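Brotitz Bead and Button Sorter: Three Months of Use

I bought the Brotitz sorter in August to deal with a sewing room that had gotten out of hand. I make quilts and children's clothes, mostly for family, and I sell a few things at a Saturday market. Over the years I had filled cookie tins, jam jars and sandwich bags with buttons, snaps, beads and bobbins. Finding four matching buttons could take longer than sewing them on.

The Brotitz is a storage set with a sorting tray. You get a flat case with 34 small bins, a shallow tray with a pour spout at one corner, a stack of blank labels and a wall strip for hanging the case. I paid full price at a local craft store. It is also sold online, usually for a little less before shipping.

What it is like to set up

The case comes assembled. The wall strip needs 2 screws, which are in the bag, and wall anchors, which are not. If you are hanging it on drywall, buy anchors first. The case is light when empty but gets heavy fast once the bins are full of metal snaps. I ended up keeping mine flat on a shelf under the cutting table and have not missed the wall strip.

The bins lift out one at a time. They fit snugly, and for the first week I had to pull a couple of them out with a fingernail. They loosened up after that. None of them has popped out by itself, even when I carried the case to the market and back in the car.

Sorting with it

My first job was a tin of mixed shirt buttons. I had guessed there were a couple of hundred in there. There were 300, counting the broken ones I threw away. The tray made the work easier than I expected. It has a low rim all the way around and a slightly rough surface, so buttons stay where you push them. When you have a pile of one kind, you slide it to the corner and tip it into a bin. 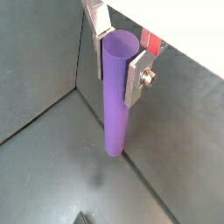 The spout is good for anything up to the size of a coat button. Larger ones jam in it and you have to pick them out. Seed beads go through fine if you tilt slowly. If you tilt fast, they go everywhere, and a few of mine are still in the rug.

Color sorting is up to you, of course. I started out by size and changed my mind halfway through. By color turned out to work better for me, with one bin for each shade family and the whites split into three. Purples and grays share a bin in my case, as I don't use much of either. If you make a lot of shirts, size first may make more sense.

The lid

The lid is my main complaint. It is one clear sheet with a latch on each short side, and it does not press down on the bins in the middle. With the case flat, this does not matter. Stand it on end and the smallest beads can slip over the dividers from one bin to the next. I found this out when I stored it upright behind a door for a day and had to sort a row of seed beads over again. Buttons are too thick to get through the gap.

The latches themselves are stiff but have held up. I would not want to open them with sore hands.

Labels

The labels are paper with a weak glue. Half of mine curled within two weeks. I peeled them all off and used cloth tape and a laundry marker. A set at this price should come with something better.
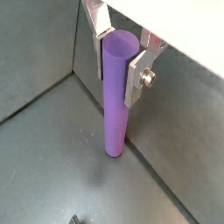
How it compares

Before this I had a Matemico drawer cabinet, the small one for a tabletop. The drawers are deeper and hold more, and it is the better choice if you have large amounts of a few things. It takes up a lot more table, though, and the drawers have no stops. I pulled one all the way out more than once and spilled it in my lap.

A friend uses the Wiriya stacking jars and likes them. They screw together in towers of 7, and the lids seal tightly, so nothing moves between them. The trouble is that whatever you want is always in the bottom jar. For seed beads I would still pick the jars over the Brotitz.

Cleaning

The bins and tray can be washed by hand in warm water with dish soap. The tray picks up lint from the fabric scraps on my table, and the rough surface holds on to it. A dry paintbrush gets most of it off. I have not put any of it in the dishwasher.

Who should buy it

I would recommend it to anyone with a mixed collection of buttons and notions who can keep the case flat. Bead workers should look at the lid in the store before paying. If you plan to hang it on a wall, try it with the lid latched and your smallest items inside before you fill every bin.

Rating: 4 out of 5. I took a point off for the lid and the labels.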